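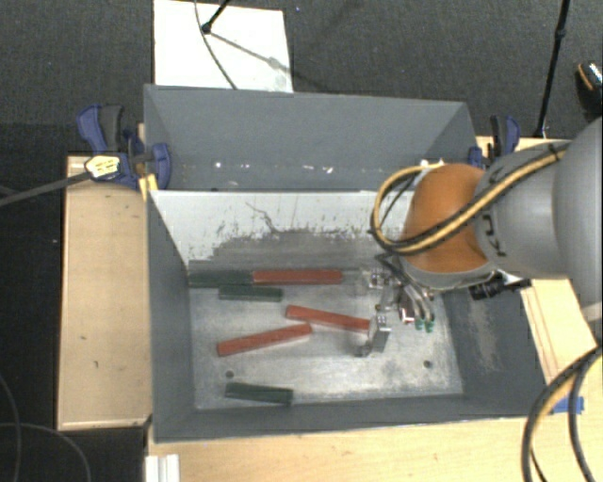

Kolline is a tabletop exercise on ceasefire monitoring, and I've been building it, breaking it and rebuilding it for longer than I planned to. You and your group run a small observer mission sitting between two armies that have signed a piece of paper and don't trust a word of it. Picture a long red block and a long dark green one lying end to end against a wall, nearly a single bar, and you've got the line on the first morning: two sides touching, no buffer, everybody insisting the other one crept forward overnight. Your job is to get some daylight between them and keep it there. I'm Agustina Navarrete, I designed the thing, and I pack the orders too, so if you write in with a question it comes to me.

## What it's about

Most wargames I grew up with start when the shooting does. I love those games (my shelves are a problem) but I kept wanting the part afterward, when the guns are mostly quiet and a handful of unarmed people in a white car have to work out who fired a mortar at a water tower. It's slow work, full of arguments over maps, and I think it makes a terrific evening.

The setting is made of two neighbors, Ulloa and Todeck, and a market town called Jika that both of them claim. Ulloa holds the hills and is short on fuel. Todeck has the road and the better radios, and a general who ignores his own capital about half the time. I gave neither side a clean record. If your group starts out sure who the bad guys are, give it a couple of turns!

## How a session runs

One player or team runs Ulloa, one runs Todeck, and the rest are the observer mission. You need a moderator as well. It works with five people including the moderator, and it works with a full classroom split into teams, though with a big group you'll want to be strict on the clock.

Each turn is a week of mission time. It goes like this:

1. The two armies write their orders in secret. They can rotate troops, dig, patrol, resupply or hold still. They can also cheat.
2. The moderator draws incident cards and matches them against the orders. Some incidents come from the orders and some are just bad luck, like a wedding party firing in the air.
3. The observers pick where to send their patrols. There are never enough patrols.
4. Everyone meets at the table. The observers report what they found, and the armies deny it or blame each other. Sometimes, when the players are tired, somebody tells the truth.
5. The moderator adjusts the trust track and you go again.

The meeting step is the heart of it and I'd put most of your time there. I've watched groups spend forty minutes on whether a truck was carrying flour. The card says what was in the truck, but only the moderator gets to read it, and only if a patrol got close enough to look.

A short game takes an evening. The full campaign goes better over several sittings, with the map left up somewhere a cat can't reach it.

## What's in the box

- 132 incident cards, split into a calm deck and a hot deck
- A folded map of the Jika sector, printed on both sides (summer and winter roads)
- Order pads for both armies
- Patrol report pads for the observers
- Unit markers for each side
- The trust track and its pegs
- A 33-page rulebook
- A moderator's booklet, sealed, which I would really like the players not to open

The rulebook sounds long and it does have a lot of pages in it, but the rules proper fill the first third. After that it's examples of play, a glossary, and a section on running the thing for people who've never touched a wargame. If you only read one section before your first session, read the example of the second week. It has a disputed bridge in it and covers nearly every rule people get wrong.

## The second edition

If you bought the first printing, thank you, and sorry about the map folds. The new one folds along the river, so the crease doesn't run straight through Jika anymore.

Other changes:

- **Patrols can be turned back.** In the old rules a patrol always got where it was going. Anyone who's read a mission report knows how silly that was. Now a checkpoint commander can stall you, and you have to decide if you'll wait, go around or make a fuss at the table.
- **Local people matter more.** There's a Jika council track now. If the council stops talking to you, half of your information dries up, and it takes a long time to win it back.
- **Night patrols are gone.** I liked them, but they slowed everything down and only ever came up when somebody wanted to show off.
- **The endings are less tidy.** The first edition had a victory table. The second has a set of questions the moderator reads out, and the group talks through where the mission has got to. Some players hate this. I've left the old victory table in the back of the booklet for them.

You can get the new parts on their own as an upgrade pack for $29. It has the new map, the replacement cards and the new booklet, and it uses your old pads and markers.

## Who buys it

It's a mix. Hobby gamers, of course, and a fair number of teachers running international relations classes, plus people who train volunteers for fieldwork and want something livelier than slides. It isn't a substitute for real security training and I'd never sell it as that. No card in the deck will teach you how to behave at an actual checkpoint. What it does pretty well is get people arguing over evidence: what they saw, what they were told, and what they only want to be true.

For classes I'd go with players of high school age and up. The cards deal with shelling, displaced families and missing people. I wrote them in plain language and kept the gore out, but the subject is what it is. The moderator's booklet marks the heavier cards with a dot in the corner so you can pull them before you start.

## Questions I get a lot

**Can I play it with two?**
Sort of. One person plays both armies from the order cards in the booklet and the other plays the mission. It's fine for learning the rules. You lose the meeting, though, and the meeting is why I made it.

**Is Ulloa supposed to be a real country?**
No, and neither is Todeck. I read an awful lot about ceasefires in different parts of the world while I was writing, and bits of all of them leaked in. People have told me with total confidence which war it's "really" about, and they've all picked different ones.

**Do the armies have to cheat?**
They don't! A quiet game is perfectly legal, and now and then a group pulls it off. The fuel rules will lean on Ulloa pretty hard by the third week, though, so somebody has to be patient.

**Do I need to know military terms?**
No. Where I use one, it's in the glossary. If your moderator knows a mortar from a howitzer, the reports get more fun, but I've had great sessions where everyone just wrote "big bang, east side."

**Can I print more report pads?**
Yes, copy the last sheet of the pad as much as you like for your own table or your own class.

**Will there be an expansion?**
I'm working on one with an election in it. I was hoping for September, and I've stopped promising months.

## Ordering

Boxes ship flat and packed in cardboard, with no plastic wrap except around the cards. If something's missing or a card came out misprinted, tell me which one (the number is at the bottom left) and I'll mail you a replacement. Schools can order by invoice. Please put the name of the person who'll be moderating on the order, so I can send them the notes directly and the sealed booklet stays sealed.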